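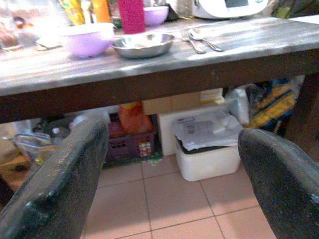 *Page last changed: 6/22/18*

# Sellidine nesting bowls, lilac, plastic

The Sellidine bowls are sold singly and in packs. I bought the pack to replace a mixed lot of old bowls that no longer stacked. They have been in daily use since January, mostly for cereal, rice, soup and cut fruit. I kept a steel bowl on the same table for comparison, an older Yoshida with a wide flared rim, and I refer to it where the difference matters.

## Shape and rim

The rim is rolled outward. On a plastic bowl this does two jobs: it stiffens the wall, and it gives the fingers something to hold when the contents are hot. With 200 ml of soup straight off the stove, the Sellidine can be carried by the rim. The Yoshida can't, or not for long. The flared edge on the steel bowl is thinner and heats through almost at once.

The inside curve has no corner between wall and base. A spoon follows it all the way down, and rice doesn't pack into an edge. A fork is less suited to it. Small pieces of fruit ride up the wall ahead of the tines.

## Capacity

Filled level to the rim, my sample held noticeably more than I would ever serve in it. Usable capacity is what counts, and I put that at the point where the bowl can be walked across the kitchen without spilling. For cereal with 160 ml of milk there is comfortable room left. For noodle soup it is too small, and I go back to the steel bowl. 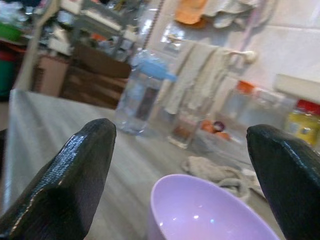 Surface finish is where plastic bowls usually fail first, so I paid most attention to the inside. The finish is glossy and smooth, with no texture to trap food. After five months of metal forks and spoons there are fine scratches at the bottom that can be felt with a fingernail but are hard to find by eye. Light purple hides them better than white would. Turmeric is the exception. A lentil dish left overnight put a yellow ring in one bowl, and two days of soaking with baking soda took out most of it.

## Washing and drying

Top rack only, according to the leaflet. I ran one bowl on the bottom rack for 11 cycles to see what would happen. It came out slightly out of round and now rocks on a flat surface. The others, kept on the top rack, still sit level.

Drying is the weak point. The rolled rim is open underneath and holds water, and the dishwasher doesn't clear it. Turned right side up, the bowl drips on whatever is below. I shake each one over the sink and run a cloth under the rim before stacking. A steel bowl with a plain flare has no such channel.

## Stacking

They nest closely and come apart without suction, provided they are dry. Stacked wet, they lock - one pair needed warm water on the outer bowl to release. Plastic and steel don't nest together, so the Yoshida lives on its own shelf.

## Compared with Flavano

Gilang Hartono lent me a Flavano bowl of similar diameter for a week. It has a thicker wall and a plain rim. It dries faster, stacks higher for the same number of bowls, and is uncomfortable to hold when hot. Hidayah Hidayat, who shares the kitchen, preferred the Flavano for its weight. I prefer the Sellidine for soup and have no strong view for anything else.

## Price and verdict

The pack cost me 18 dollars at Lernemwood, with no delivery charge. Single bowls work out higher.

- Grip when hot: good
- Scratch resistance: fair to good
- Staining: fair
- Drying: poor
- Stacking: good when dry

I would buy them again for a household that dries dishes by hand. With a dishwasher and no patience for wiping rims, the Flavano is the better choice. I haven't tried the lidded version, and the leaflet says nothing about freezer use.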